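### Week 9 notes: what a robot cell costs before it moves anything

OK, so last week we got as far as the sticker price, and I promised you the boring half. I love the boring half! It's where the money goes.

Take our planning case, the Zurncombe bench. The Lamrani finger set is 285 a pair, and everybody writes down one pair. Please write down two. Fingers wear, pads get scuffed, and you don't want a whole bench waiting on a parcel from Torcombe (they ship on Saturday if you're lucky).

Then cables. I have never seen a first budget with enough in it for cables, clips and sleeves, mine included. I now put in 100 per bench as its own line, so it can't get quietly eaten by something shinier.

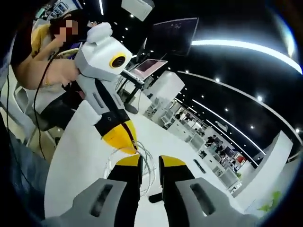
*Fig. 1. Hand-held gripper in the foreground, white device with its cables behind it. Look at the cabling, then look at your cable line.*

Next one: people's hands. If a job needs somebody to hold, steady or reposition the equipment, that's labor, and it goes in the running costs (not in "setup", where I keep finding it on your drafts).

Dritedine quoted 1215 for the yearly service plan. Before you say yes or no, check whether travel is in it and whether spare fingers are. Ask by email so you have it in writing.

For next time: redo your sheet with separate lines for spares, cables, labor and service. Bring it on paper, I like to scribble.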